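Toy bin

A toy bin is an open box, tub or crate that small toys live in when they aren't being played with. Some people say toy box, my gran said toy chest, and in Stendton, where I grew up, it was "the tub" whatever it was made of. I'm using bin here for anything without a lid (or with a lid that went missing years ago, which covers most of the ones I've owned). I've kept this page going for the Plillwood household encyclopedia for a while now, and it's the entry I get the most letters about, so please forgive me if I go on a bit!

What counts as a toy bin

The usual sort is rectangular, with straight or slightly sloping sides and a flat bottom. Round tubs and soft fabric baskets do the same job, but they waste a lot of room on a shelf, and the fabric ones slump as soon as you take anything out. A bin differs from a toy chest mainly in size. A chest is furniture, it stays put and you can sit on it. A bin gets carried about, usually by somebody who has been told to take it upstairs and has stopped on the landing to look through it.

Then there's the tray, which is a bin with very low sides. I've had arguments about where one ends and the other begins. My own rule is that if a plastic animal can stand up in it and still not see over the edge, it's a bin.

Shape and depth

Depth matters more than people expect when they're buying one. A shallow bin lets you see everything at once, and a small child can pick out what they want without tipping the lot on to the carpet. A deep one holds far more, but the good stuff sinks. Small figures always go to the bottom, along with crayon ends, beads and the one jigsaw piece you were looking for in April.

I like a deep bin that's nowhere near full. It sounds wasteful, I know, but a handful of toys in a roomy bin gets played with, and the same toys under a heap of others don't. The sides keep things from rolling off the table too, so you can have it up at a comfortable height and save your knees. 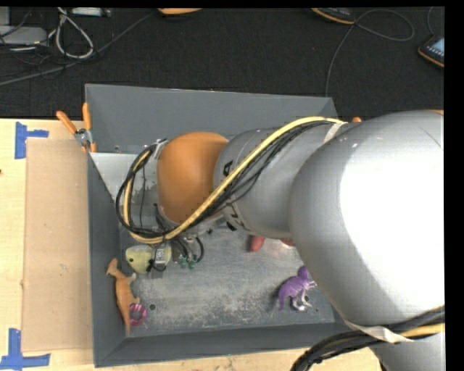 A few small toys in a deep grey bin, among them a pale yellow-green fish and an orange-tan animal with a long tail.

Colour is a matter of taste, but I'll make the case for grey. Bright bins look cheerful in the shop, and then you put bright toys in them and can't find a thing. Red brick, red bin, gone. Against a plain grey bottom a little fish or a lizard-ish creature shows up straight away, and you can check what's there from across the room. The trouble is the dark green bits, which disappear in shadow whatever you do. I've trodden on enough of those to have strong feelings about them.

What goes in

The classic contents are small solid toys: animals, vehicles, blocks, play food, figures, and the loose bits that come off all of these. Soft toys can go in a bin but they take up the whole thing (two bears and you're done), so most families keep them on a bed or in a hammock affair in the corner.

Animal figures are my favourite and I'll admit this entry leans towards them. They come in three broad kinds. There are farm animals, which tend to be stout and stand up well. There are sea creatures, which mostly don't stand at all and spend their lives lying on one side, fish especially. And there are dinosaurs and other long-tailed things, which look as if they should stand, and do, until the tail gets bent. Long tails are the weak point of any mixed bin. They hook under other toys and come up dragging half the contents with them, and if the plastic is soft they end up with a permanent curve. Lay them along one wall of the bin and they keep their shape much better.

Things that really shouldn't go in include anything with a battery cover that won't stay shut, modelling clay out of its pot, marbles if there's a baby in the house, and food. You'd be amazed how often it's food.

Sorting

There are two schools of thought. One sorts by kind, so you have an animal bin, a car bin and a block bin, each with a label. The other mixes everything up and swaps the bins round every so often, so that a different mixture comes out each time. I was a firm sorter until Yuk-lan Siu, who ran the Monday toy library at Nadance while my two were little, talked me out of it. Her bins were all mixed. Each had a bit of farm, a bit of sea and something with wheels, and the children made up far odder games with them than mine ever did with a whole bin of cows.

The library had more than 300 toys then, and she knew where every single one was. Her system was five bins out on the tables and the rest in the cupboard. When a child had clearly had enough of one bin, it went away and another came out. I do this at home now with two, and it works nicely, although I can't say I know where everything is.

If you do sort by kind, keep a spare bin for the leftovers. Every house has toys that belong to nothing. There's one piece of ours, green, sort of curved, that might be a leaf or part of a crocodile, and it has been in the leftovers bin so long that it has a name (Morgan).

Finding things again

Small children look for toys with their whole arm. They plunge in, stir, and grab whatever comes to hand, and the thing they wanted is generally pushed further down. Older ones learn to look first and then pinch the toy out from above, which is much neater and doesn't disturb the rest. You can make a game of this with kitchen tongs, the short springy sort. Spread a few figures over the bottom of the bin, call out an animal and let them fish for it. Rounded toys are the hardest because they slip sideways, while anything with legs or a thin tail is easy meat. My youngest would do this for a whole wet afternoon and then refuse to use the tongs to put a single thing away.

Leave plenty of gaps between the toys to start with. You can crowd them together later on, when it's got too easy.

Cleaning

Empty the bin completely, on to a towel if you want to keep the noise down. Tip the dust and crumbs outside. Wash the bin itself in warm soapy water with a drop of washing-up liquid, paying attention to the corners, where a sort of grey felt builds up. An old toothbrush is ideal. Rinse and stand it upside down.

Solid plastic animals can be washed in the same water. Hollow ones with a hole in them are a nuisance, as the water gets in and stays there, so wipe those with a damp cloth. Wooden toys should be wiped too and never soaked. Dry everything well before it goes back, particularly if the bin lives in a cupboard.

How often? The toy library did theirs every week. I do mine when I notice, and I'm not going to pretend that's often.

Where to keep it

A low shelf is best for daily use, with the bin pulled out and put on a table or the floor for playing. Don't stack open bins on each other with toys in, because the top one always slides in. If you're putting one on a shelf, measure the shelf first. A good many bins are 600 millimetres long and a good many shelves are a touch less, and I have a bin sticking out over the hallway at hip height to prove it.

See also: play tray; toy chest; toy library; Noah's ark sets; tongs (games with)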